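Is a wipe-clean white desktop worth paying extra for?

Dirkov wants 200 dollars more for the white top over the plain one. They say it never stains. Has anyone had one for more than a few months?
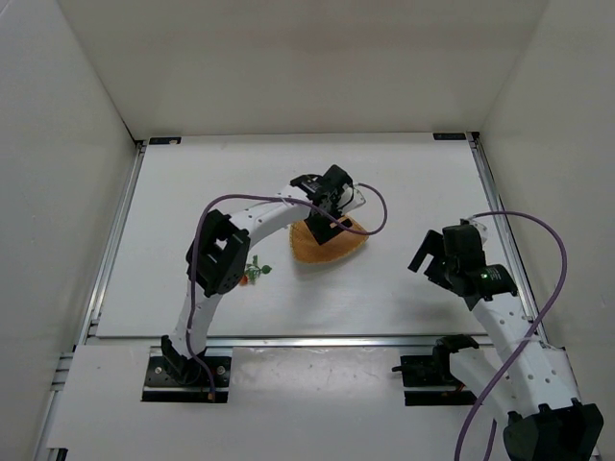

I drink a lot of coffee and I don't believe "never" from people selling desks.

Posted by jotter68

Shewit Nigatu
Mine is from May. Tea comes off, ballpoint mostly, red marker left a pink ghost I've given up on. "Never stains" is a stretch. I'd buy the plain one and a big desk mat – and put the 200 toward a chair.

Assefa
white is fine just wipe it

clallisau927
Ask them for the warranty in writing. Mine left out "dyes and inks", so what does it cover?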